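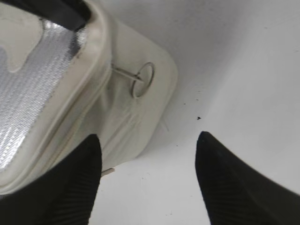
Porcupine Nights in the Tillman Woods

By Wolfram Hamann

Macarena Sotomayor hears the porcupine long before I do. She stops on the trail, puts up one hand and points into the top of a hemlock, where something is chewing. "Listen to that," she whispers. "Those are good teeth!" And they are – big orange front teeth that never stop growing, working away in the dark over our heads.

Macarena has been following porcupines in the woods outside Ameck for years, and she has filled her notebooks with 574 sightings. I asked to tag along on a Tuesday evening in November, and I had so many questions that she made me save half of them for the walk back.

The first one was the one everybody asks. Can they shoot their quills?

"No, never," she says. "The quills come off easily when something touches them, that's all. A dog gets a face full and it happens so fast that people think the quills flew. But the porcupine would much prefer you went away. It turns its back on you, it raises the quills, it clacks its teeth. Sometimes it lets out a smell. You get plenty of warning."

Quills are really hairs, stiff ones with tiny barbs at the tips. The belly has none, just softer fur, and the underside of the tail has short bristles that help the animal hang on to bark. Long curved claws do the rest. The porcupine we were watching was 35 feet up by Macarena's reckoning, and it looked as comfortable as a cat on a sofa.

"They do fall, though," she says. "They go out on the thin branches for the tender parts, and the thin branches break. You can find healed bones in old skeletons. And they have a kind of natural antibiotic in the grease on their quills, so if they get stuck with their own, it doesn't always go bad. Isn't that wonderful?"

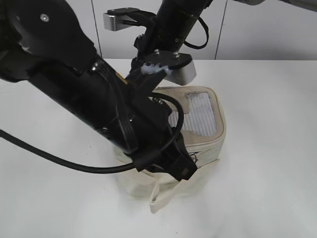
In winter a porcupine lives on bark and evergreen needles, poor food that takes a long time to digest, and the ground below a favorite tree fills up with nipped twigs and droppings. That litter is what Macarena looks for in the daytime. She picks up twig ends cut at a neat slant, and now and then a dropped quill, and takes them home to sort. For this she likes a fabric bag in a pale color, cream like the one on the white tabletop, so the dark needles show up when she peers in. "I used a brown one my first winter," she says. "I lost quills in it and then I found them again with my thumb."

She knows of 33 dens along the Sidside creek and up the slope behind it, mostly gaps between rocks, with a few hollow logs. The one she visits most belongs to a female she calls Stulia, easy to tell apart by a nick in her left ear.

"Stulia had a baby this spring," she says, and her whole face lights up. "Just one, it's nearly always one. The mother carries it for seven months, so it comes out furry with its eyes open. The quills are soft when it's born and they harden in a few hours. It's called a porcupette. I didn't make that up!"

I asked what she would like her neighbors in Ameck to know, and she thought about it for the length of a small hill.

"Hang up your tools," she said. "They love salt. An ax handle has sweat on it, a canoe paddle has sweat on it, and they will gnaw it to pieces. Plywood too, they like something in the glue. And slow down on the road at night. They come for the road salt in early spring and they don't hurry for anyone."

It was almost 40 minutes before our porcupine started down, tail first, feeling for each hold with the bristles. It walked off between the ferns with that rolling, flat-footed waddle, and we stood there until we couldn't hear the leaves anymore. Then Macarena wrote it in her notebook, and I asked her the other half of my questions all the way to the car.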